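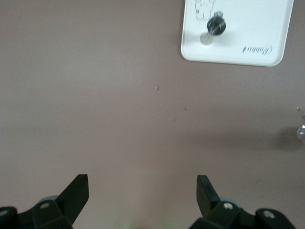

## 5. Recording Demonstrations with the Wrist Camera

This section applies to operators who record tabletop demonstrations on a Dewulf arm with the two-finger gripper. Complete Section 4 (Arm Power-Up and Homing) first. The recordings made under this section are used to train the Killuvero grasping model and are stored in the Urkisia episode library.

One episode is one complete attempt at one task, from the open-gripper start pose to the open-gripper end pose. A standard session consists of 14 episodes per task card. A full task set consists of 300 accepted episodes.

### 5.1 Before the Session

1. Confirm that the operator account shown on the Drosto console is your own. Episodes saved under another person's account cannot be reassigned by the operator and must be referred to the library office.
2. Wipe the tabletop with a dry cloth. Small crumbs and specks do not prevent recording, but they should not be allowed to build up over the course of a week.
3. Wipe the wrist camera lens with the cloth stored in the console drawer. Do not use paper towels.
4. Check the screws on both finger mounts by hand. If a screw turns, stop and tighten it according to Section 3.6.
5. Open the gripper fully. Both finger tips must appear in the lower part of the camera view, one on each side, with clear table between them.
6. Set the room lights to the level posted on the task card. Close the blinds if direct sun reaches the table.

> **Caution:** Keep hands, sleeves, and cleaning cloths out of the arm's reach whenever the console shows READY or RECORDING. Press the hold button before touching any object on the table.

### 5.2 Placing the Objects

1. Take the task card from the top of the stack and read it completely. Cards are to be used in the order in which they are stacked.
2. Place the target object inside the area named on the card. The exact position within that area is left to the operator and must change for every episode.
3. Place the remaining objects. Trays, dishes, and clear containers may lie partly outside the starting view if the card allows it.
4. Turn round objects so that any mark or contents face a different way from the previous episode.
5. Return to the console and select **Confirm Layout**. The start image is saved at this point.

**Note 1.** Glossy and transparent objects produce bright highlights that shift as the wrist moves. This is expected. Do not cover such objects with tape or powder to dull them.

**Note 2.** Dishes with granular contents must be placed by hand and allowed to settle before the layout is confirmed. If material spills during an attempt, finish the motion if it is safe to do so, mark the episode *Spill*, and clean the table before continuing.

**Note 3.** Printed words and drawings on trays may appear upside down in the wrist view. The tray does not need to be turned to correct this.

### 5.3 Recording an Episode

1. Move the arm to the start pose using the **Home to Start** command. Do not guide the arm there by hand.
2. Check the live view. Fixed equipment at the edge of the table, including cables and mounting rails, may be visible. It is part of the normal background and should stay where it is for the whole session.
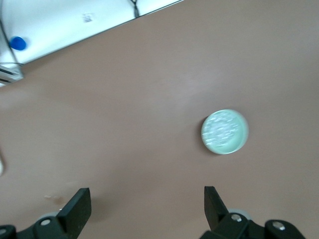
Nahuel Barrientos asked during the October review whether operators should center the target before they begin recording, and proposed that the start pose be adjusted for each layout. The proposal was not adopted. A model trained only on centered targets has no examples of the first correcting movement, and an off-center start is therefore to be kept as it is.

3. Select **Record** and wait for the tone. Motion made before the tone is not saved.
4. Approach the target at a steady speed. Short pauses are acceptable. Long pauses over the target should be avoided, and an episode containing a pause of several seconds should be marked *Hesitation*.
5. Align the fingers so that the target lies between them. For a shallow dish, approach from above and grip across the rim or the outer wall, as the task card directs.
6. Close the gripper until the console shows CONTACT. Do not continue to close after this message appears.
7. Lift, carry, and release according to the card.
8. Open the gripper fully, return to the end pose, and select **Stop**.

> **Caution:** Do not grip glass objects with the force setting above Low. The console does not lower the setting automatically when a new card is opened.

Blurred images are to be expected during fast wrist movement. An episode is not rejected for brief blur. It is rejected if the target cannot be made out at the moment of contact.

### 5.4 Failed Attempts

Failed attempts have training value and must be saved. If the object slips, tips, or is missed, the operator may try again within the same episode, up to the limit printed on the card. The episode is then labeled *Recovered* or *Not Completed*.

An episode should be discarded only in these cases:

- The hold button was pressed while the arm was moving.
- A person's hand entered the camera view after the tone.
- The wrong task card was open on the console.
- The camera feed froze or dropped out.

Discarded episodes do not count toward the session total. Select **Discard** and enter the cause in the text field. The words "bad" or "error" alone are not accepted.

### 5.5 Labeling and Upload

1. At the end of the session, play back each episode at double speed.
2. Assign one outcome label: *Completed*, *Recovered*, *Spill*, *Hesitation*, or *Not Completed*. Where two apply, use the one listed later.
3. Enter a plain-language instruction of one sentence, written as it would be spoken to a coworker. Vary the wording between episodes. Do not copy the sentence from the task card.
4. Select **Upload** and leave the console on until the green check appears beside every episode.

The local drive holds 400 episodes. When it is full, the **Record** button is disabled until an upload has finished. Automatic upload also takes place each Sunday, but operators are not to rely on it in place of step 4.

The Urkisia library contained 2,867 accepted tabletop episodes when this revision was issued. Requests to withdraw or relabel an accepted episode should be sent to Georges Boutros with the episode number and the operator account name.

### 5.6 Leaving the Station

1. Send the arm to the rest pose and press the hold button.
2. Empty and rinse any dish that held loose material. Store it with the other items for that card.
3. Place the used task card at the bottom of the stack.
4. Sign the station sheet and record any loose screw, damaged finger pad, or cable fault in the last column.

For camera calibration, continue to Section 6.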